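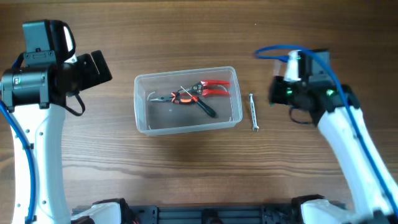 Puesto de dos brazos. Caja con alicates de punta, tijeras de mango rojo y destornillador; la llave combinada, fuera, a la derecha.

Taller > Cuadernos > Célula bimanual > Visitas

22 de julio de 2026

Jornada de puertas abiertas en Tiltstead. Por parte de la casa, Leonor Ramalho y yo. Por parte de Loureiro vinieron Ermelinda Tavares y Hakim Rahman, más un grupo de mantenimiento de Eston que no estaba en la lista y al que hubo que buscar gafas.

Tarea de la demostración: manipulación de herramienta de mano con caja transparente sobre mesa de madera. Se eligió esta y no la de conectores por petición de Ermelinda, que quiere ver material parecido al de sus carros de reposición. Control por teleoperación en la primera parte y política aprendida en la segunda. Versión de Stellodeo sin cambios desde la última revisión interna.

Preparación:
– Límite de velocidad cartesiana a 125 mm/s durante toda la visita. Dong-geon pedía más. Se queda así mientras haya gente a menos de 2 m de la mesa.
– Parada de emergencia comprobada en los dos lados antes de abrir la puerta.
– Pinzas abiertas al máximo en la posición de espera.
– Exposición de las cámaras de muñeca en automático. Ver nota más abajo, fue un error.

Primera observación, de Hakim: con las cámaras de muñeca el operador trabaja con una vista muy parcial de la caja. Cierto. El dedo derecho tapa parte del recipiente y, según la aproximación, también parte de la herramienta. En teleoperación se compensa con la vista general. La política dispone de las mismas vistas, pero no tenemos medido cuánto usa cada una. Pendiente. 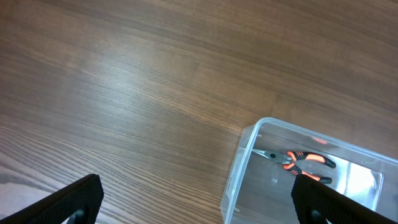 Cámara de muñeca. Alicates dentro de la caja, mangos parcialmente ocultos por el dedo derecho.

Los alicates son la pieza agradecida del juego: el naranja y el negro de los mangos se separan bien del fondo. El metal de las puntas, bastante menos, y además hay un reflejo anaranjado del mango en la pared del plástico. Leonor sospecha que en los ensayos de la semana pasada alguna predicción de agarre se iba hacia ese reflejo. No lo he verificado. Habría que revisar los registros con el mapa de atención activado antes de afirmarlo delante de nadie.

El problema de fondo es la caja. Plástico translúcido sobre madera con veta: el borde se ve bien donde coge luz y se pierde donde no. La profundidad en las paredes es poco fiable y la estimación del suelo salta. Para la visita fijamos a mano la altura mínima de la pinza, 3 mm sobre el fondo. Es un apaño y se lo dije así a los de Loureiro. 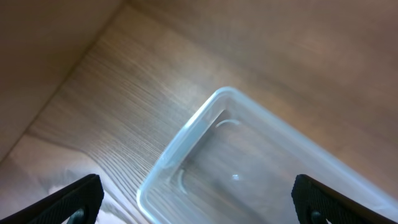
¿Por qué no se usa una caja opaca si la transparente da tantos problemas?

Porque las cajas del cliente son transparentes: el personal comprueba el contenido de un vistazo y no quieren perder eso. Con caja opaca la demostración saldría mejor y no serviría para decidir nada.

(Lo preguntó uno de los técnicos de Eston. Lo apunto porque Anjani hizo la misma pregunta en la revisión y entonces no quedó por escrito.)

Sobre la iluminación. La exposición automática cambia cuando la muñeca pasa por la zona de brillo de la mesa y tarda en recuperarse. En teleoperación molesta poco. En autónomo la aproximación se vuelve dubitativa, con correcciones laterales pequeñas y repetidas que el público notó. Ermelinda preguntó si era vibración mecánica. Le enseñé las corrientes de los motores en pantalla y quedó claro que el brazo seguía la consigna; lo que oscilaba era la consigna.

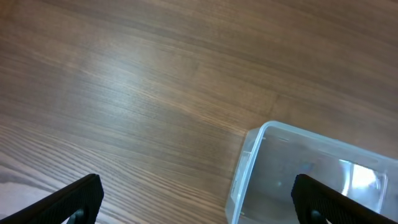 Para la próxima sesión propongo exposición fija a partir de una medida con la mesa despejada y otra con la caja colocada, y quedarnos con la más baja de las dos. Dong-geon prefiere un difusor sobre la luminaria. Se pueden hacer las dos cosas, pero no el mismo día, o no sabremos cuál de ellas ha servido.

Otras preguntas del grupo, sin orden:
– Cambio de dedos: manual, con los tornillos de la base. Sin cambiador automático por ahora.
– Demostraciones grabadas para entrenar esta tarea: 300, todas en este puesto. Hakim considera que faltan posiciones de caja girada. De acuerdo.
– Herramienta más pesada que las actuales: no ensayado, no me comprometí a nada.

Pendientes:
– Leonor: registros con mapa de atención, casos con reflejo en pared.
– Dong-geon: presupuesto del difusor.
– Yo: bloquear exposición y repetir la serie con caja girada.
– Anjani: responder a Loureiro sobre una segunda visita en agosto. Piden traer sus propias cajas. Que las manden antes, vacías y con la etiqueta puesta.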